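Sorting Toy Bricks by Color: What Holds Up and What Doesn't

Every storage guide promises that if you buy enough little tubs, the bricks will stay sorted. I have my doubts. I've been through the tubs, the drawers and a drawstring mat, and most of it was back in one heap by August. 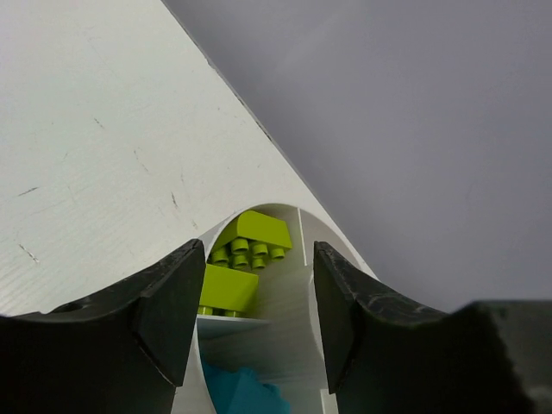

So before you spend anything, decide whether you need to sort at all. A kid who builds whatever comes to mind will dig through a pile quite happily. Sorting pays off when somebody is following instructions, or when two kids keep fighting over the same few colors. If neither applies, get one big bin and stop reading.

Still with me? Start like this.

1. Tip everything onto a bedsheet. The floor works too, but a sheet can be picked up by the corners when it's time for dinner.

2. Pull out what isn't a brick. Expect hair ties, dried peas and at least one dead battery. Put broken pieces straight in the trash. You will not glue them.

3. Pick out the rare colors first. Most guides tell you to begin with the biggest group, and I think that's backward. Lime green, in our house, is a handful of pieces, and once they're out of the heap the rest goes faster. Small colors get a small container with an open front, so a child can see what's in it without taking off a lid.

4. Sort the common colors into no more than 6 groups. Red and orange can share. So can all the grays, whatever the collectors say. Arif Sikder, who lives across the hall, sorted his daughter's 2363 bricks by color and then by shape, and the shape part lasted one weekend.

5. Choose containers last, when you know how much of each color you have. I bought a Girska drawer tower first and ended up with two drawers that wouldn't shut and four with almost nothing in them. Shoeboxes are fine for a trial run.

6. Put the containers low and leave the lids off. A lid is one more thing between a seven-year-old and putting something away.

About labels: I'm not convinced. If the box holds blue bricks, the blue bricks are the label — a strip of tape saying BLUE adds nothing for a kid who can't read yet.

Washing is optional. Lukewarm water, a drop of dish soap, a mesh bag, then a towel overnight. Skip the dishwasher, and keep anything with stickers or electronics out of the water.

For upkeep, we do ten minutes before bath time and only deal with what's on the floor. Some nights it doesn't happen. Bricks that are part of a half-built thing stay where they are, even if the half-built thing has been on the windowsill for a month.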